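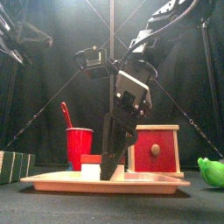
One arm at work over the tray, with a red cup and a small red-fronted box close by.

Budget for the table, too

July 13, 2020

302 shares | 14 comments

I love equipment season. Give me a quote with line items and a cup of tea and I'm happy for an afternoon (my family has stopped asking). So when Esi Ansah forwarded me the plan for a pair of bench arms at Ondska, the small workshop where I help with the books, I read it twice and got properly excited — and then I went looking for the line that covered everything else.

There wasn't one. The arms were there, the controller was there, freight was there. But look at what an arm spends its day with! Trays, blocks, cups, a little box with a knob on it. Somebody has to buy those, and buy them again when the favourite one cracks. Esi and I priced a starter lot and it came to $1,437, which made her laugh out loud, then go a bit quiet.

I think that money is the best in the whole budget. A second-rate arm with a rich, changing set of things to handle will teach a team more in a month than a gorgeous one poking at the same cube. I'd happily drop a model down the range to pay for it. Barrett Nguyen-Tran disagrees with me, and he has bought far more machinery than I have. His view is that you can always get more cups later but you're stuck with the arm for years. Fair enough, except that "later" in our shop has a way of meaning the next financial year.

The other line I'd fight for is hours. Setting up, resetting, putting the block back where it was, wiping down, moving the lights. We pencilled in about 60 hours for the first stretch and I suspect we'll blow through it. Put it on the page anyway, in dollars, under its own heading, so the person doing it isn't squeezing it in around their real job.

And please, get a spare set of fingertips in the first order. The rubbery bits press on things all day. Postage on its own is a silly way to spend money.

We send the revised plan up at the end of July. I've already coloured in the spreadsheet.

Share this | Comments (14)

This site uses cookies to remember your preferences. Accept | Manage settings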